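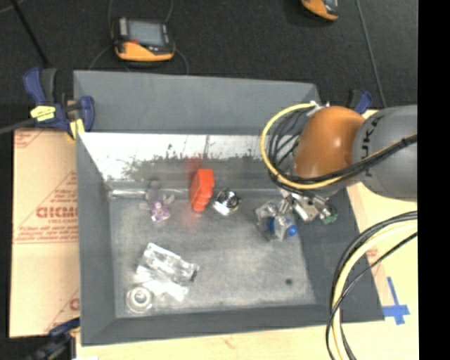

The Skiswood large sorting bin is the one we get asked about more than anything else on the Draner bench list, and I think that's because people have spent years making do with cardboard trays and flimsy totes and have finally had enough of chasing parts across the floor. It's a big, deep, gray metal bin that is happiest sitting on an ordinary bench or table, and it takes whatever you care to put in it. We've never been shy about showing a bin that has seen some work, so have a look at the back wall, where the gray has gone bright and whitish near the top with thin scratches running up and down, and then breaks up into darker speckled scuffs farther down. Yours will get there too if you use it every day, and I'd be a little disappointed in you if it didn't!

The first thing folks notice when they lift the bin out of its box is the slope of the walls. They're high, and they lean in toward the floor, so small items that land against the side tend to slide back down to where you can get at them. If you've ever tried to fish a single part out of the square corner of a straight-sided box (with your fingertips, or worse, with gloves on) you'll know why we went this way. The wide opening at the top gives you plenty of elbow room, and a mixed handful of things, tall and narrow ones next to short shiny ones, can all stay in the same bin without anybody having to dig.

**What people use it for**

Mostly sorting and picking, as you'd guess. Our customers in Ternmont use theirs for returns, where a bit of everything comes across the bench and has to be looked at before it goes back on a shelf. Others keep one under the packing table for odds and ends, and we have a good many in school workshops. One very nice letter came in last February from a shop that keeps its bin for repair jobs and had just ordered a second because two departments were squabbling over the first. We like hearing these things, so please do write.

**The finish**

We offer the bin in one color, a matte gray, and I'm afraid that's all there is. We did talk about doing a blue and a green, but the gray is easy on the eyes under bright shop lights and brightly colored items stand out against it nicely. Expect the floor and the back wall to show wear before the rest, because that's where things get dropped and dragged. The marks are in the surface and they don't stop the bin doing its job. A wipe with a damp cloth and a little dish soap is all the cleaning it wants. Please dry it afterward, and please skip the steel wool, which will only give you a patchy look a lot sooner.

**Setting it up**

There's nothing to put together. Pick a flat, steady surface at a height that suits whoever will be reaching in, and set the bin down with two people, one at each end. It isn't terribly heavy empty, but it's an awkward size for one pair of arms. If you have a nice wooden top you're fond of, slip the felt sheet from the box underneath first. Leave yourself a hand's width at the back so you can get in there and sweep.

**Ordering details**

- Item number: 3083
- Felt sheet, spare: item 202
- Divider set, sold separately: item 366
- Color: matte gray only
- Warranty: five years on the seams and corners (surface wear isn't covered)
- Shipping: one bin per box, please have someone there to help carry it in

The divider set was drawn up for us by the Štěpánek workshop, who also make the small parts trays elsewhere on this site, and it drops in without tools. Do measure your biggest items before you order it, as the sections are on the snug side and we'd hate for you to have to send it back. If you already own the older Skiswood bin with the straight walls, the dividers from that one won't fit here, and I'm sorry about that, but the slope makes it impossible.

Bins normally leave us within a week. For larger orders, or if you'd like to talk through what will fit on your bench, send a note through the Draner contact page with your bench measurements and a line or two on what you'll be sorting. Mornings are best if you'd like a call back the same day.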